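How to Refinish a Maple Board

Filed under: Workshop > Wood Care

By Milovan Đorđević | Dec 30, 2022

Print this page | E-mail to a friend

2 comments | 184 shares

A maple board that has gone gray and rough can be brought back in an afternoon, plus drying time. The method is the same for a cutting board, a pastry board or a plain panel used as a work surface. The only thing that changes is the finish at the end.

What you need

A flat sanding block
Sandpaper in 80, 120, 180 and 220 grit
A card scraper (optional)
Clean cotton rags
A spray bottle of water
Food-grade mineral oil, or a hardwax oil if no food will touch the board
A pencil

I use the Akden cork block, which fits a quarter sheet of paper. A scrap of flat wood with cork glued to it does just as well.

Check the board first

Lay a straightedge across the board in several places, then corner to corner. If you see a gap you could slide a coin into, sanding by hand will take a very long time and the board should go through a planer or a drum sander. Small shops will often do this for a modest fee. Ask first whether they take boards that have been oiled, as some won't.

Next look at the glue joints. Most wide maple boards are made from several strips glued edge to edge, and a sound joint shows as a thin line and nothing more. Run a fingernail along it. If the nail drops in, or if you can see light through it, the joint has to be repaired before you do anything else. Don't fill an open joint with wax or putty. It will open again.

Sanding

Scribble over the whole surface lightly with the pencil. Start with 80 grit if the board is scratched or stained, 120 if it is only dull. Work with the grain in long, overlapping strokes and stop when the pencil marks are gone. Then scribble again and move up one grit.

Keep the block flat when you get near the edges. It is easy to tip it there without noticing and round them over. If the board has a small bevel, leave it for last and do it with three or four light passes of 180.

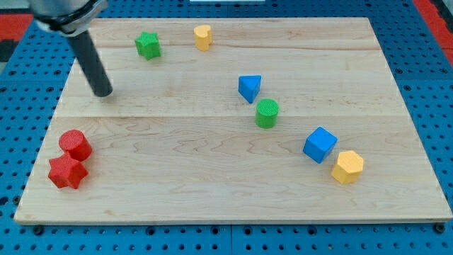 Figured maple needs more patience than plain maple. Where the grain is wavy it changes direction every inch or so, and a plane or a badly sharpened scraper will tear little chips out of it. Paper is safer. If you do use a scraper, hold it at a slight angle to the direction of travel and take very thin shavings. Around knots, go easy. The knot is harder than the wood beside it, and too much pressure leaves a hollow you will see as soon as the oil goes on.

End grain takes longer than the face, too. Give it the same grits and then go over it one more time with the 220. It soaks up more oil than the rest of the board, and if it is left rough it will come out noticeably darker.

Raising the grain

After 180 grit, mist the board evenly with water and let it dry completely. It will feel fuzzy. Sand it back with 220, using hardly any pressure. Do this a second time if the board is going to be washed regularly.

Wet both faces, even if you only plan to use one. A board that is wet on one side and dry on the other will cup - sometimes enough to rock on the counter.

Oiling

Wipe off all the dust. Pour a small pool of mineral oil in the middle and spread it with a rag, faces first, then the edges and ends. Leave it for an hour and wipe off what is left. Repeat the next day, and again the day after if the surface still looks dry in patches.

For a board that will never see food I have been using Handavard hardwax oil. Put it on thin. Two coats are enough, with the drying time on the can between them. Lay used rags flat outdoors to dry, away from anything that burns, or put them in a metal can of water with a lid. Rags wet with a drying oil can heat up and catch fire if they are left in a heap.

Maple yellows a little under any oil. If you want it to stay as pale as possible, try a water-based finish on the underside first and see whether you like the look.

Afterward

Stand the board on edge until the finish has dried. A kitchen board should be wiped down and dried by hand, never soaked. Oil it again when water stops beading on it. My own boards get a fresh coat every November, before the heating has been on long enough to dry out the house.

Tags: maple, sanding, mineral oil, boards

Print | E-mail | Comments (2)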